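Binis (newsletter)

Binis was a personal blog and weekly newsletter on family life, written by Marisol Alvarado. It began as a set of emails to relatives after the birth of her second child and moved to a public site when friends asked to read the older entries. New posts usually went up on Wednesday.

Most entries dealt with ordinary household matters: school lunches, sick days, car trips and the family's two dogs. Recipes appeared from time to time, many of them credited to her neighbor Heriberto Ayala. Wilson Puma redesigned the site once, replacing the sidebar with a plain list of past posts.

The blog took a long break one November while the family was moving. Alvarado later returned with shorter posts and closed the comment section, which had been taking about 15 hours a month to moderate. The archive holds 1191 entries and is kept online by Yhon Villca, who also fixed the search page and restored several missing recipes. 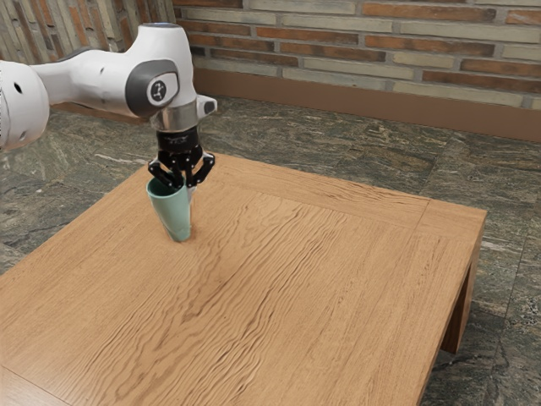
Can readers still leave comments on Binis?
The comment section is closed, but the old posts can still be read in the archive.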